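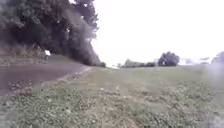
Mown grass and the paved path at Zellside.

Hi all, Aoife Geraghty from Hosetti — our Starna field robot goes on sale in May! I've had the thing trundling over rough grass for 262 hours now, and I'm still not bored of it. The kit comes with two batteries, a charger and a 30-day return window. Clover and bare patches are fine, but please keep it off steep banks. To book a demo, ask for Muireann Lenihan on extension 1101.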